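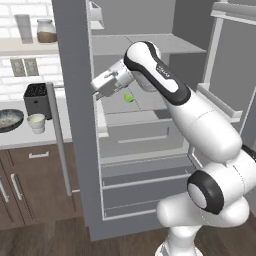

The Soup Kitchen on Giraldo Street

Feb 2, 2018

For nearly 95 years the women of Petwood have written their recipes on the backs of things. Seed packets, church bulletins, feed receipts. The public library has 352 of them in a metal file drawer, and last July it started cooking them, one pot a month, in the old bakery on Giraldo Street.

I went for the split pea. It came from a card dated only "the wet spring," and it asked for a ham bone, two onions, and "enough carrots." The cooks settled on six. Lunch was free and the bread was from Forkow, the bakery out by the highway.

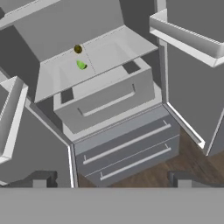

Most of the old cards were written for houses without much cold storage, and it shows. Milk was used the day it came in. Meat was salted or eaten. A modern refrigerator with two doors that swing wide to either side, and a shelf holding just two small bits of food, would have puzzled these cooks, who planned the whole week around what would spoil first. My grandmother still cooked that way in the 1970s - greens early in the week, cabbage at the end of it.

The library hopes to print a book of 200 recipes. It needs $3,000 for the first run and has put out a jar at the front desk.
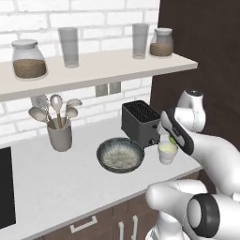 Petwood Split Pea Soup

Rinse a pound of split peas. Put them in a heavy pot with a ham bone, two chopped onions, six sliced carrots, and two quarts of water. Simmer for two hours, stirring now and then. Take out the bone, pick off the meat, and return it to the pot. Salt at the end - the ham may have done it for you.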